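Drucken | Als E-Mail senden

Das Reagenzglasgestell und der Trichter

Ein Reagenzglas ist ein schmales Rohr aus Glas. Oben ist es offen, unten meist rund. Deshalb kann es nicht allein auf dem Tisch stehen und braucht ein Gestell.

Das Gestell besteht aus zwei Teilen. Die obere Platte hat Löcher und hält das Glas an der Seite. Die untere Platte trägt es. Ist ein Loch breiter als das Glas, neigt sich das Glas zur Seite. 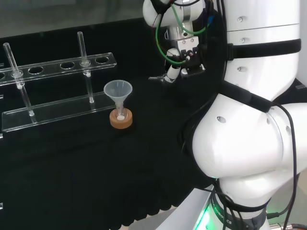 Durchsichtiges Gestell mit zwei Gläsern, daneben ein Trichter im Korkring.

Kork ist die Rinde der Korkeiche. Er ist leicht, rau und rutscht kaum. Ein Korkring hält Dinge, die unten spitz oder rund sind.

Ein Trichter ist oben weit und unten eng. Durch das enge Rohr läuft die Flüssigkeit genau dorthin, wo sie hin soll. Beim Einfüllen muss Luft aus dem Gefäß entweichen. Sitzt der Trichter zu dicht, bleibt die Flüssigkeit stehen. Hebt man ihn ein wenig an, läuft sie weiter.

Das Gestell ist aus Acryl, einem klaren Kunststoff. Acryl zerbricht nicht so leicht wie Glas, bekommt aber schneller Kratzer. Auf dunklem Stoff erkennt man durchsichtige Teile an ihren hellen Kanten. 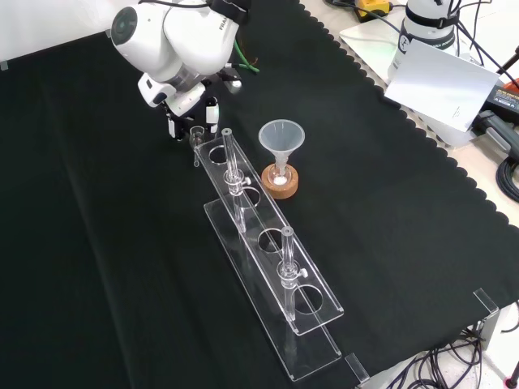 Inger Ásgeirsdóttir schreibt dazu, in ihrer Klasse stelle man gespülte Gläser mit der Öffnung nach unten auf ein Gestell mit Stäben. So laufe das Wasser heraus. Für volle Gläser sei ein Lochgestell nötig.

Merke: Ein Reagenzglas wird höchstens zu einem Drittel gefüllt.

Wörter
Acryl: klarer, harter Kunststoff
Stiel: das enge Rohr am Trichter

Drucken | Als E-Mail senden

Weitere Beiträge
Warum Wasser am Glasrand hochsteigt
Der Messzylinder: richtig ablesen
Was ist eine Pipette?
Woher kommt Kork?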